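Izzati Wibisono
20 Feb 2023

1/ Okay, thread time. I've been promising a few of you my thoughts on the shared table for ages, and I have a cup of tea and a quiet arvo, so let's go. This is about tables, lollies and the stuff that piles up between them. Mute me now if that's not your thing!

2/ Background for the newer followers: we've got one big timber table at our place in Judotcombe and everyone uses it. Work, lunch, mending, bike bits, phone calls you don't want to have at your desk. I love it. It also drives me up the wall.

3/ The table came from Insaurralde, the secondhand furniture place near the roundabout. It had been sitting in their back shed since June and they knocked a bit off because I kept coming in to visit it. Paid 100 bucks plus a very sore back. Bargain.

4/ My one rule when it arrived was NO permanent residents. You finish up, you take your things with you. That rule lasted 14 days, which is longer than my partner gave it.

5/ So now I go by zones. Middle is for whatever's being shared. Edges are for your own bits. Anything that rolls goes on its side somewhere it can't get to the floor, and yes I mean drink bottles, I have mopped under that table more than anyone should have to.
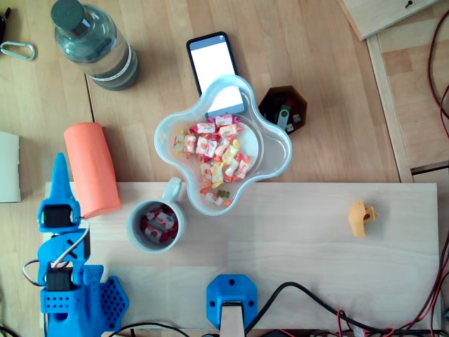
6/ The bowl was my best buy of the year, I reckon. Clear plastic, wavy sides like a flower with four petals, 3 dollars from the Ploron clearance bin. I went in for sponges. I came out with a bowl and no sponges.

7/ Why a clear one? You can see when it needs a refill from across the room. I had a lovely glazed pottery one before and people would wander over, look in, sigh and wander off again. Very sad to watch.

8/ A few of you asked about the pale board as well. I like having a loose board on top of the good table for anything fiddly. It takes the scratches, and when you're done you can lift the whole lot off and wipe underneath. Get one bigger than you think you need. Mine started out as a shelf.

9/ Also on boards: give the edges a quick sand before you use one. I skipped that the first time and picked splinters out of my sleeve for a week. Fine paper, five minutes, go outside so you don't breathe it in.

10/ Phones are my weak spot. I put mine down next to the bowl, the bowl gets shoved over, and then I'm ringing myself from the landline like it's 1998. If you've lost a phone at our table, check the snacks first.

11/ Right, lollies. I've got opinions. Wrapped ones are the backbone of any shared bowl. They don't stick together, they don't pick up crumbs, and you can shove two in your pocket for the bus without regretting it later.

12/ Gummies I go back and forth on. Everybody's favourite, first to go, but they get tacky in summer and end up stuck to the bottom. I put in a few at a time and keep the rest of the bag in the pantry behind the rice. (If you live with me you didn't read that.)

13/ Colour matters too, don't laugh. White, pink, red and yellow wrappers in a heap look like a party. When I bought a bag that was all brown toffees, nobody touched them until I mixed in something brighter. Same toffees!!

14/ And a small cup beside the big bowl is the trick I'd pass on to anyone. You take your few, pop them in the cup, and that's your share sorted. Stops the absent-minded grazing. I used to eat half the bowl during one phone call to the Gener people about our hot water.
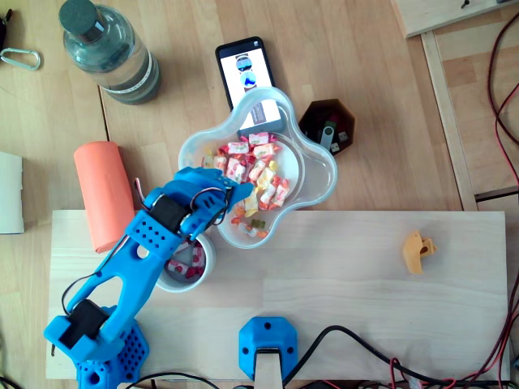

15/ USB sticks. Give them a pot. Any pot. Ours is a dark brown hexagonal one and it's the reason I no longer find them in coat linings. I once went through 26 old ones in a single evening and most of them had the same holiday photos on them.

16/ Odd little parts are harder. You know the ones, a small thing with a hole in it that might belong to something important. I leave mine out in plain sight for a bit and if there are no takers it goes in the jar by the door. The jar is very full.

17/ Carabiners are allowed to stay on the table, I've decided. I clip my keys to one and it's the only system that's ever stuck with me. Keep a spare, they get borrowed.

18/ Next job is oiling the tabletop, so if anyone has a favourite oil that doesn't stink the house out for days, please tell me below. Needs to be okay around food. I'll post how it goes once I've worked up the courage to clear everything off.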